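Club Kit, Wash and Fold — Gallery

Posted 7/15/23 by Ruaridh Cruickshank

Our running club in Trosmont keeps 21 sets of clothes for members who forget theirs. After the summer race I took them all home and washed them, and I want to show some of the black ones with the blue print.

1. Before folding

The white table is the best place I have for this work. Black knit fabric shows every small hair, so I go over it with a brush first. 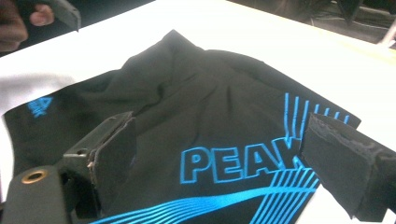
I wash everything at low heat and inside out — the print lives longer like this. I do not iron on the letters. If a crease is very strong, I put a thin towel between.

2. The blue lines

My favorite part of the design is the curved stripes under the word PEAK. They go over the cloth like a wave, and the small logo with the triangle has the same blue.

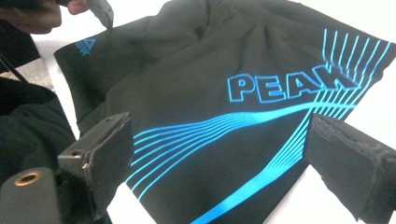
3. Where to collect

The clean kit is in the gray cabinet next to the showers, second shelf. Please write your name on the paper when you take something, and bring it back before November.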